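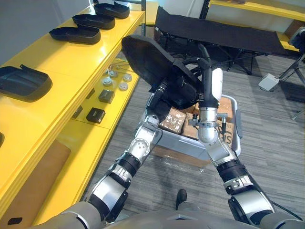
# Gitley cell: setup and upkeep

Docs > Cells > Gitley > README

Trays and small parts stay on the yellow shelving. Set the crate on the floor within reach of both arms before homing.
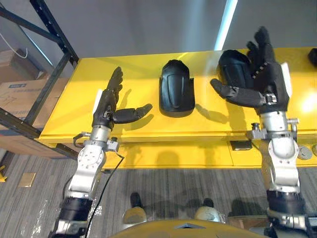
Maintained by: Cudomeck Handling Team, Falldale

Check the wrist brackets every 5 shifts. Grease the joints at 2,000 hours; the last service was at 1,405. Log both with Bongani Oosthuizen. 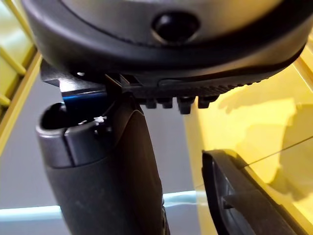

**Can I swap a gripper finger with the arm powered?**
Power the arm down first, then rerun finger calibration.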